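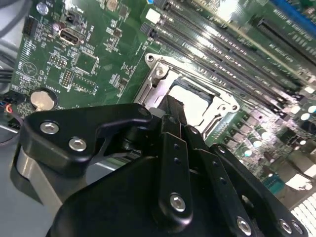 Kalevi Mustonen

Hardware > Desktops and Towers > Sockets, Cooling and Power > One memory channel missing after CPU refit
Reading time: 5 min

Member since Feb 11, 2006

I have 19 identical towers from the Promham office clearance. All of them had the CPU taken out, the old paste cleaned off and the CPU refitted. 12 came back as before. The other 7 boot, but the BIOS lists memory in one channel only. Modules moved between machines work wherever the host machine is healthy, so I have ruled out the modules.

Procedure used on every machine:

Side panel off, tower laid flat, board left in the chassis. Heatsink screws backed off alternately, a turn at a time. Lever released, frame lifted, CPU out by its edges and into a pocket on the plate. Socket checked with a loupe and a lamp from the side. CPU back in on the notches, frame down, lever home. Marnura paste, heatsink back on in the same alternate order.

I can't find a bent contact in any of the 7. Contact faces on the CPUs have been wiped with isopropyl and lint-free cloth. Clearing the CMOS makes no difference. What I am after is a sensible order of elimination, preferably one that doesn't start with buying boards.

hobnail
Missing channel after a refit is a contact problem until proven otherwise. The memory controller is in the CPU on anything of that age, so each channel goes through its own group of contacts under the chip. One contact low by a hair and the whole channel is gone.

A lamp from one side is not enough. Light it from all four sides in turn, keep the loupe still, and look at the reflections from the tips as a grid. A low tip breaks the row. From directly overhead with a bright light you get glare off the frame and see very little.

ferrule_dave
Before the socket, check heatsink pressure. I had the same symptom on a pair of small servers for Cevham and it went away when I backed the heatsink off by half a turn on one corner. Uneven load tilts the chip in the socket. It costs you nothing and takes two minutes a machine.

hobnail
It also tells you nothing if it works. You've then got a machine that reads both channels as long as one corner of the heatsink is slack, and it will be back on the bench by September.

ferrule_dave
It tells you the fault moves with load. That's a diagnosis. Nobody said leave it slack.

Kalevi Mustonen
Tried on two machines this afternoon. On one, backing off the corner nearest the memory slots brought the second channel up. On the other, no change at any corner. So possibly two faults, or one fault in two degrees.
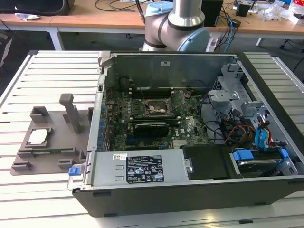 Tower on its side, socket open, CPU in the plate to the left.

For layout: memory slots above the socket, and the module with the black heat spreader just below it. Power supply at the bottom, drive cage top right. I have left the cables attached throughout.

Pell
I'd have the board out. Working on a socket down inside a case, with power leads hanging off the drive cage, is asking to drag something across the contacts. Out on a mat you can turn the board under the loupe and not your neck.

ferrule_dave
Disagree. Pulling the board means the front panel header, the fan leads, the SATA leads, the main power and every standoff screw, times 19. More handling, more chances to flex it. The case holds the board flat. With the tower on its side the socket faces up and access is fine.

Pell
Times 7. The good ones can stay shut.

Kalevi Mustonen
I am with Dave for the refit and with Pell for the failures. The first of the 7 is coming out of its case tomorrow.

quillon
Two questions. What is the plate printed in, and is it bonded to anything? Ordinary filament is an insulator and will hold a charge. Second, which way up does the CPU sit in the pocket? If it goes in contacts down, whatever is on the pocket floor ends up on the contacts.

Kalevi Mustonen
Plain filament, grey, not bonded. Wrist strap is on the chassis. The CPU goes in heat spreader up. I hadn't considered the pocket floor. I wiped it with a damp cloth at the start of the batch and not again.

quillon
Then I would look there before anything mechanical. A printed surface sheds fine strings and dust, worse once the corners start to wear. Rub the pocket floor with 1,000 grit, wash it, and cut a relief in the middle so the chip rests on its edge only. Or use the trays from Savolainen. They come in dissipative plastic and cost very little if you take a box of 100.

hobnail
Agree on the trays. Not convinced by the cause. Dust on a land usually clears on a second seating, and he has wiped the faces.

quillon
He has wiped the CPU. Has he blown out the socket?

Kalevi Mustonen
No. Only inspected it. I didn't want to go near the contacts with an air can.

quillon
Rubber bulb blower, board vertical so it falls out and not in. No cans, they spit propellant. Never a brush.

Pell
Seconded on never a brush.

Kalevi Mustonen
Results so far, board out on the mat for each.

Machine A (the one that responded to heatsink load): a short pale fibre near one corner of the socket, visible with the light from the second side. Bulb blower cleared it. Both channels present at full heatsink load, three cold starts.

Machine B: no debris. One contact in the outer row sits lower than its neighbours. Hobnail's method showed it and mine had not. I have not tried to lift it yet.

Five to go. Pocket relieved and washed in the meantime, trays on order.

hobnail
For B, a fine needle held flat, from behind the bend, small movements. If it needs more than two goes, stop and source a board.

ferrule_dave
What was the heatsink torque on A before and after? Still curious why slackening a corner shifted it

Contact the moderators | Copyright the forum and its contributors | Back to top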